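Visit Report: Lab Automation Open Day at Tirkberg
Submitted 29th November

Our group went to the Tirkberg open day to see how a robot arm handles lab plates. We expected a big machine hall. We got a simulation, shown on a large screen in a room with 100 chairs and one working radiator. The presenters had called the cell Starton, for reasons that were not covered. 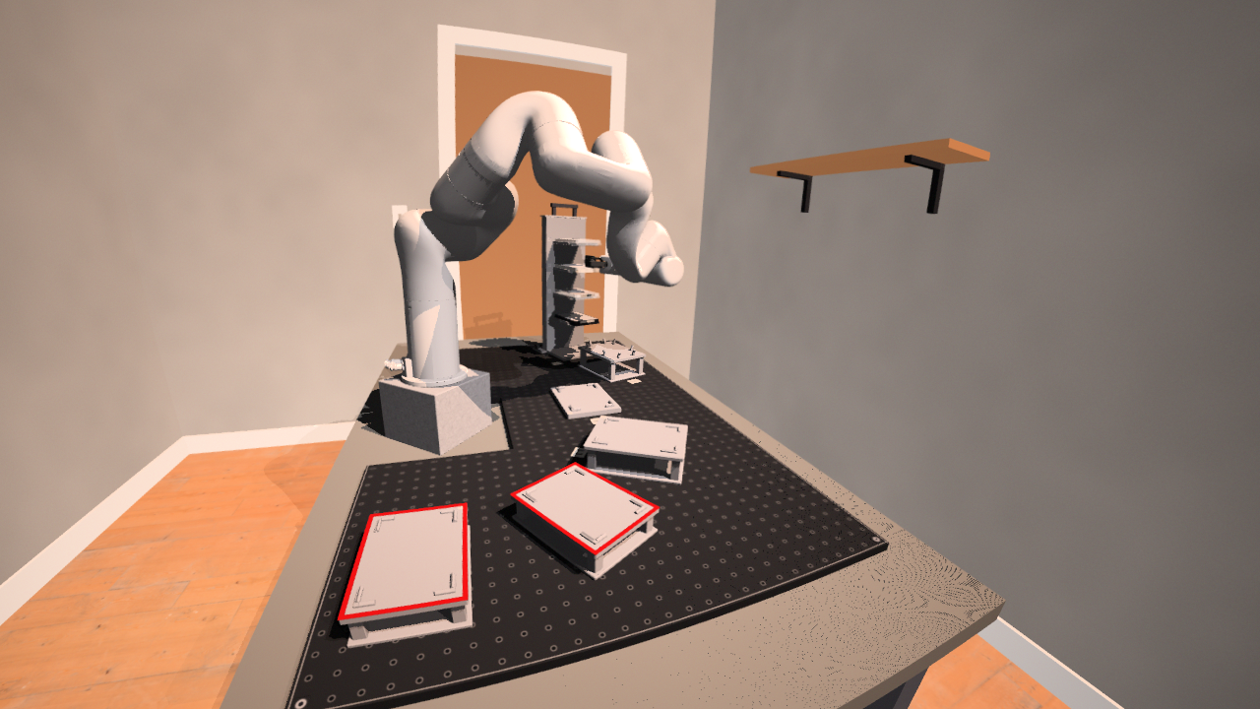
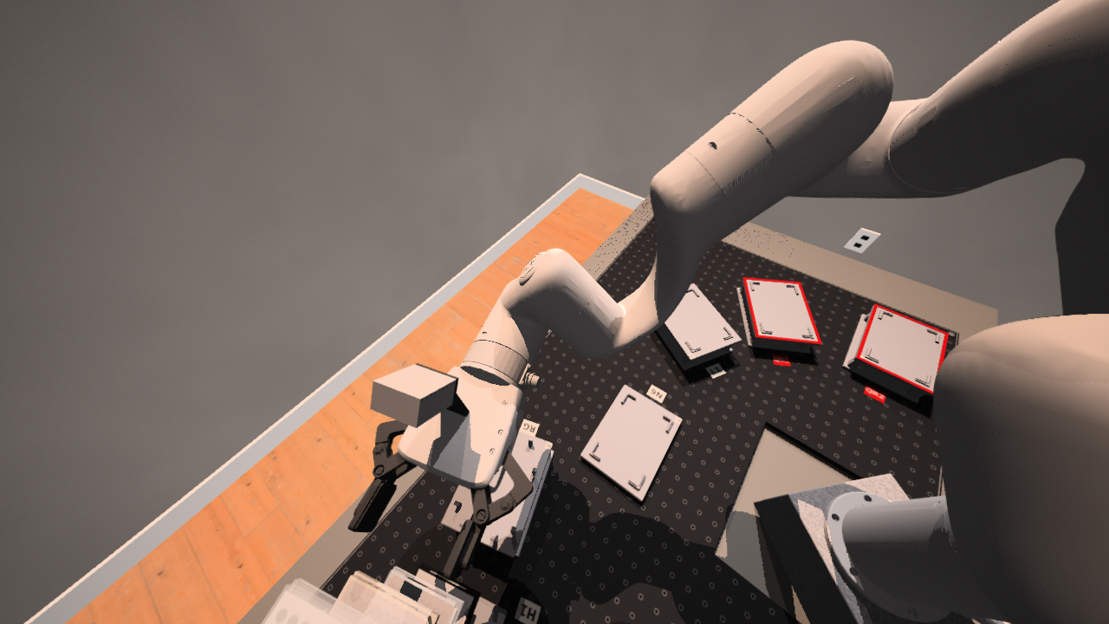
Two views of the Starton cell in simulation, one with the tall rack and one with the tagged positions.

What the demonstration covered

The task sounds dull, and I say that with respect. The arm takes a plate from one spot and puts it down on another without hitting anything in between. The talk listed 7 kinds of move, most of them different ways of being careful. Positions on the table go by short codes, such as N6 and H1, and two of the platforms had red edges in both views. I forgot to ask what the red was for, and so did the rest of the group, each of us having assumed someone else would.

The virtual room has a door, a light switch and a wall shelf with nothing on it. I found this more homelike than my dorm.

What we learned

According to the handout, the team ran 3905 simulated moves over the summer and had 153 failures by September. Most came from plates set down slightly crooked. The corner brackets leave very little room for "close enough," a standard our own class project relies on heavily.

Problems with the visit

The sound cut out during the part on collision checking, so my notes for that section are a drawing of an elbow. The printed guide also sent us to the Prunness building first, where we sat through half of a talk on pumps.

For our project

We plan to copy the short position codes and drop our current system, which is masking tape.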